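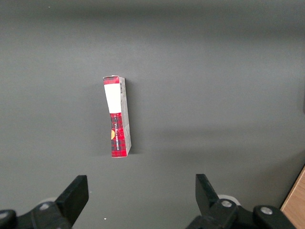 3.2 Packaged goods and small storage

Luuk Visser and Theano Tzavaras
12/5/22

The household items in the Mollelgate set were chosen for how people put them away, and packaging was the first thing we looked at. Figure 4 shows one of the cartons on the gray tabletop. It is tall and narrow, with red and black plaid on the front, a plain white area in the upper part, and a barcode on the pale side panel. The cardboard at the top is slightly creased. We kept cartons with wear of this kind in the set, as most boxes in a kitchen have been handled before they reach a shelf.

Figure 4. Plaid carton from the packaged goods group, standing on the tabletop.

Each item was given a group before any sorting began. Cartons and drink cans went into the packaged goods group. Furniture and trays were listed separately under storage, following the scheme used in the earlier Otitz survey, which had 323 entries. Ours has 3147, mostly because we recorded every size of a product on its own line.

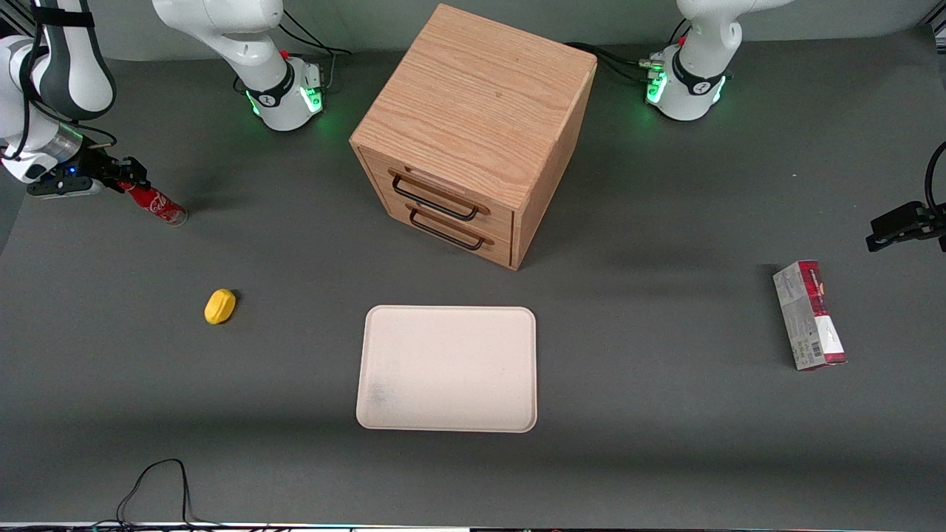
The storage group is smaller. It includes a two-drawer cabinet in light oak-colored wood with a flat top, and a pale beige tray. Trays were entered by color and outline only. For cabinets we noted the number of drawers and whether the top could be used as a surface, a point on which the Otitz and Lundgren lists differ. Lundgren treats a cabinet top as a shelf. We followed Lundgren here and changed seven older entries to match.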